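Keltside Hall Floor Marking
Photo gallery
Pitdale Works, Building 22

The main hall at Keltside was cleared and re-marked in December. Nabil Hourani drew up the layout and Shih-chieh Yang did most of the taping, with help from the evening shift. The old lines had been put down at different times and several of them led nowhere. All of them came up before any new tape went down.

Yellow is the only color used for lines in the main hall. It marks the edges of walkways and the spots where carts and stands are parked. Signs on the walls are a separate job and will get their own page when the Haddadin side is done.

In total the job took 2457 feet of tape, counting the offcuts. There are 49 parking spots on the new plan. The old plan had almost 200, and a good share of those were for equipment that left the building years ago.

Notes from the work, for the crew at Skimumside who will be doing their own hall next:

Sweep twice, then go over the floor with a damp mop and let it dry overnight. The floor has a speckled pattern and grit is hard to see against it.

Snap a chalk line for anything longer than a cart. Short pieces can be laid by eye.

Cut corners square and butt the ends together. Overlapped ends catch on casters and start to peel within a week or two.

Press the tape down with a hand roller. Walking on it does not do the same thing.

Roll each cart into its spot before the last side is taped. Two of our spots were drawn to the size of the cart frame and had to be made wider so the casters could swivel.

Keep a spare roll at each end of the hall. Patches get done the same day if the tape is close by.

The layout drawing is pinned up by the main door. Changes go to Nabil first, and he updates the drawing before anyone moves a line.

Floor and yellow lines, with a blue metal frame on a small caster at the left.

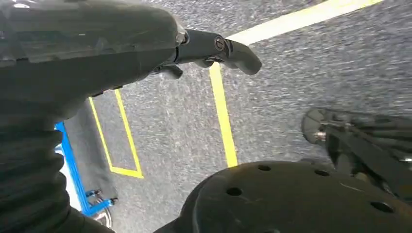

How do you get old floor tape up without leaving glue behind?

Warm it with a heat gun on low and pull it back slowly at a flat angle. Whatever glue stays on the floor comes off with a plastic scraper and a citrus cleaner. Rinse with plain water afterward, and wait until the floor is fully dry before putting new tape in the same place.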